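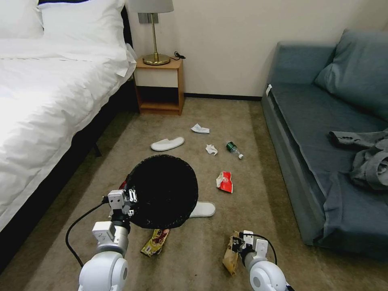 Floor first. Wastebasket goes to the trash.

Room turnover notes, short thread. Evik property, double bed plus sofa bed, carpet throughout. Allotted time for the floor is 12 minutes.

Pick up by hand before any vacuuming. Snack wrappers and tissues wrap around the brush roll, and a 700 watt upright won't clear them.

Tilt the basket down close to the carpet. Crumbs stay in the wrapper that way - less to vacuum later.

Slippers are not trash until checkout is confirmed. Same for a jacket left on the sofa. Log it in Fusard, then move it.

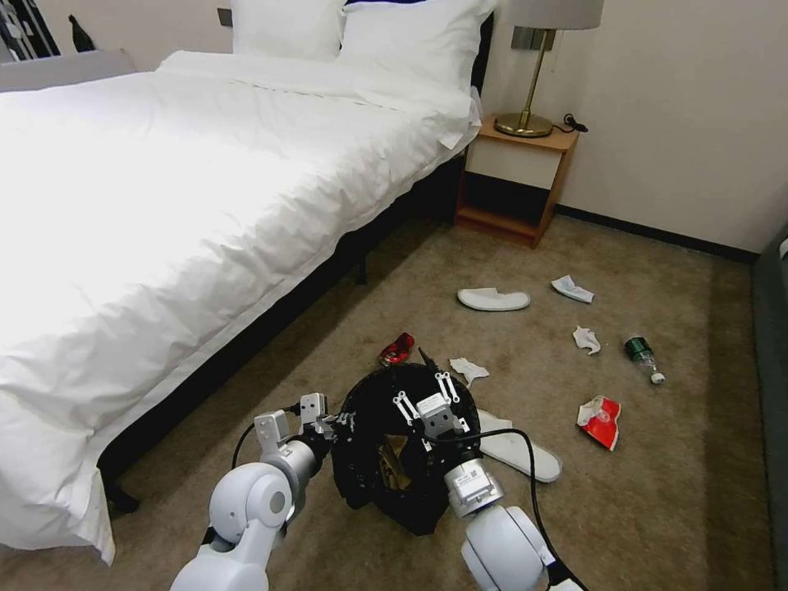 Bed side, white duvet and two pillows. Lamp cord sits on the nightstand.

Duvet overhang hides the gap under the bed base. Lift it and look. Most missed items in my log were under there, some 70 last season.

Nightstand order: drawer, open shelf, top. Plug and cord get checked before the lamp is switched on.

Vacuum from the wall toward the door, slow along the baseboard. The Erneo crevice tool fits between bed and nightstand in most of these rooms.

Linen count next, probably in May.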